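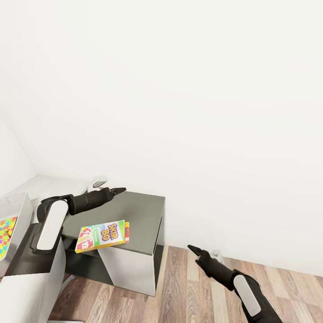
Chapter 4
Timber Floors: Movement, Layout and Fixing

Timber takes up moisture from damp air and gives it back to dry air, and it changes size as it does so. Almost every rule in this chapter follows from that one property. The change is small along the length of a board and much larger across its width, so a floor of narrow boards moves at many joints by a little, and a floor of wide boards moves at few joints by more. Colour is a separate matter. Boards of mixed tone, such as the light tan, honey brown and greyish-brown planks on the floor at the head of this chapter, are judged by eye at the laying stage, and the fitter must spread the tones before fixing starts. Direction is also settled at that point, and it affects both the look of the room and the amount of waste at the walls.

4.1 Scope of the chapter

Chapter 3 dealt with the structure below the floor: joists, bearers, sheet decking and concrete slabs. We now turn to the finished surface. The chapter covers solid boards and layered boards laid indoors in heated rooms. It does not cover outdoor decking, sports floors or floors in wet rooms, which are treated in Chapter 9. Stairs are left to Chapter 6, although the notes on nosings in section 4.8 apply to landings as well.

The reader should be able to measure a room, read a moisture meter and use the cutting tables in Appendix B. Those who have not yet worked through the slab drying exercise in Chapter 3 should do so first.

4.2 Terms used

Face: the side of the board that is walked on.

Tongue and groove: the shaped edges by which one board locks into the next.

Moisture content: the mass of water in the wood, given as a percentage of the mass of the same wood when fully dry.

Expansion gap: the space left between the floor and any fixed part of the building. It is hidden by the skirting or by a cover strip.

Cupping: a bend across the width of a board, with the edges higher than the middle. Crowning is the reverse.

Secret nailing: nailing at an angle through the tongue, so that the next board hides the nail head.

4.3 Moisture and movement

A board left in steady air will in time reach a moisture content that matches that air. In a heated house this value is lower in January than in late summer. A floor laid at the dry end of the range will later swell, and a floor laid at the damp end will later shrink and show gaps. The aim is to lay the boards near the middle of the range they will meet in use.

Boards should be stored flat in the room where they are to be laid, with the packs opened and the heating set to its normal level. Wet trades must be finished. Plaster that feels dry to the hand may still hold enough water to upset the floor, and a meter reading is needed.

Cupping has two common causes. Either the underside of the board is damper than the face, as happens over a slab covered too soon, or the face has been dried quickly by strong sun or a heater. The first is by far the more serious. Sanding a cupped floor flat before the slab has dried will leave it crowned once the moisture has evened out.

4.4 The Trelcombe floor

The worked examples use a single job, a ground-floor room at Trelcombe in which the boards cross the room at a slant. The joists are set at 400 mm centres. At each wall the outer boards end in an angled cut, and the offcut can start another row only if its end is long enough and its tongue lies on the correct side. Waste is therefore higher than for boards laid square to the wall – a point often missed when the order is placed.

Boards that cross the joists at a slant also have a longer span between fixings than the joist spacing suggests. At 45 degrees the span is the joist spacing multiplied by the square root of two. The board thickness must be checked against this longer figure, or sheet decking must be laid first.

Setting out begins from a chalk line through the middle of the room, never from a wall. Walls are seldom straight, and an error of a few millimetres in the first row is carried into every row after it. Before any board is fixed, lay out the contents of several packs together and mix them. Keep strongly marked boards, with large knots or bold grain, away from one another and clear of doorways.

Exercise 4.1 asks for the board length in the longest row of the Trelcombe room. Use the plan in Appendix B, and state the angle you have assumed.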